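4. Setting up the subscriber import

Use this section to bring an existing list of readers into Skumimus for the first time. It applies to publishers moving from Kustex or from a spreadsheet. Later top-ups to the same list are covered in section 5.

You need an account with the Publisher or Circulation role. Editors can view an import but cannot start one.

4.1 Before you start

Check that each magazine title you intend to import already exists under Titles > Active. A record that names an unknown title is placed in the Held folder and does not count towards your circulation figures.

Save the list as a comma-separated file with UTF-8 encoding. Files from older copies of Kustex often use a different encoding, and accented characters in names and addresses will be damaged if the file is not converted first.

Each file may hold up to 500 records on the Au plan. Split longer lists into separate files and repeat the header row at the top of every one.

Note: The header row must contain the columns email, title_code, edition and start_issue. All other columns are optional. Column order does not matter, but spelling does.

4.2 Running the import

1. Sign in and open Circulation > Lists.

2. Select New list. Type a name of no more than 42 characters. The name appears in reports and on invoices to advertisers, and cannot be changed after the first mailing.

3. Choose the edition type: Print, Digital or Both. If you choose Both, a postal address is required for every record.

4. Select Add file and browse to the saved list. Wait for the status to change from Reading to Ready.

5. Match the columns. Skumimus fills in those it recognises. For any column marked with a question mark, pick a field from the drop-down menu or choose Ignore.

6. Select Test. The test reads the whole file and writes nothing to the database. Errors are listed by row number.

7. Correct the errors in the original file, remove the old file from the page and add the new one. Column matches are kept for as long as the page stays open.

8. Select Import. Do not close the browser tab until the Complete notice appears.

Caution: Import cannot be stopped part way through. If the wrong file has been sent, let it finish and then use Undo import, which remains available until the next scheduled mailing.

Digital readers receive a welcome message as soon as the import is complete. To hold it back, clear the Send welcome box before step 8. Messages held in this way can be released later from the Outbox, either singly or for the whole list.
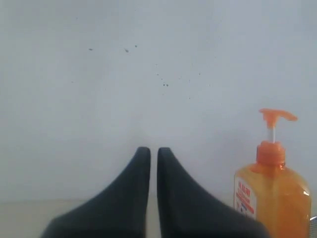 4.3 Handling duplicates

A record is treated as a duplicate when both the email address and the title code match an existing reader. Capital letters are ignored. The same reader may hold subscriptions to several titles without being flagged.

Three settings are available under Lists > Rules:

Keep existing. The new record is dropped. This is the default.

Replace. The new record overwrites the old one, including the start issue and any mailing preferences.

Ask. Each duplicate goes to the Held folder for a decision.

Caution: Replace also overwrites opt-out choices. Do not use it with a file that was exported before the reader's last change of preference.

4.4 Shared lists

Publishers in the Trollalwood group can share a list between titles. Open the list, select Share and tick the titles concerned. The receiving title sees names and edition types only. Email addresses stay hidden until the reader has agreed to contact from that title.

Shared lists are refreshed every Tuesday. A list shared after the refresh has run will show a count of zero until the following week.

Note: Removing a title from the share takes effect at once, but reports that have already been produced are not altered.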